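Kurnstead tapes get a second hearing

May 31, 2019

The Kurnstead Oral History Project has finished transcribing its interviews with former cannery workers, a job that was meant to take one summer and took nine. The collection runs to 1,215 pages, a fair number of them devoted to who started the 1961 walkout. Seventeen people claim the honor. Two of them were in grade school at the time. 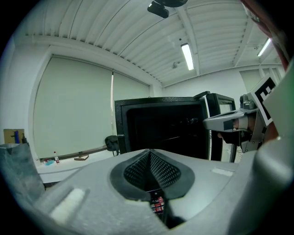
Leaving the contradictions in was the right call, according to Abelardo Cáceres, who would sooner read seventeen good stories than one approved by the front office.

Transcripts go online in July – names of living foremen removed, opinions of them left alone. Anyone who remembers the walkout differently is invited to write in. The project is short of money but has plenty of blank tape.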